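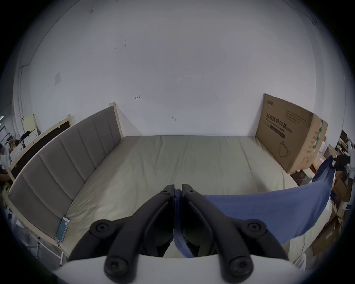

## 3.2 Bedroom layouts in the Letness apartments

The Letness block was refitted in two phases, and only the second is treated in this section. Its bedrooms share a single floor plate but differ in ceiling height, window placement and the depth of the built-in storage along the party wall. The plate is narrow. Once a double bed is placed, the clear floor on either side becomes the controlling dimension for every later decision, including door swing, lamp position and the choice between a chest and a wardrobe.

We surveyed 19 bedrooms using the procedure given in Section 2. For each room we recorded the bed position, the clearance on both long sides, the main source of daylight, and the finish of the wall behind the headboard. Two rooms were left out of the clearance comparison: one had been converted to a study, and the other had a fixed platform that could not be measured on the same basis. Both were kept for the survey of finishes.

Three bed positions occur. In the first, the headboard stands against the party wall and the bed projects into the room. In the second, the bed is pushed lengthwise against the window wall, which frees a strip of floor near the door but leaves one long side out of reach. The third, found in five rooms, sets the headboard beneath the window. Residents using this last layout had in most cases replaced the supplied curtains with a short roller blind – the full-length fabric caught behind the headboard.

Figure 4 plots side clearance against storage depth. The relation is close to linear for the first position and weak for the other two. This differs from the Zinby study, where storage depth had little effect in any layout; the Zinby rooms, however, had a wider plate and no built-in units.

Finishes were more uniform than the layouts. The refit scheme, prepared by Barari, specified a matte off-white throughout, with a darker tone allowed on one wall. Where the option was taken up, the darker tone was nearly always placed behind the headboard. Wieczorek recommended the same treatment for rooms lit from one side, on the grounds that it lowers the contrast between the window and the wall next to it. Our July light readings agree in direction, but they were taken under clear sky only and should not be extended to winter conditions.

**Figure 4.** Side clearance (vertical axis) against depth of built-in storage (horizontal axis), by bed position. Converted and platform rooms omitted.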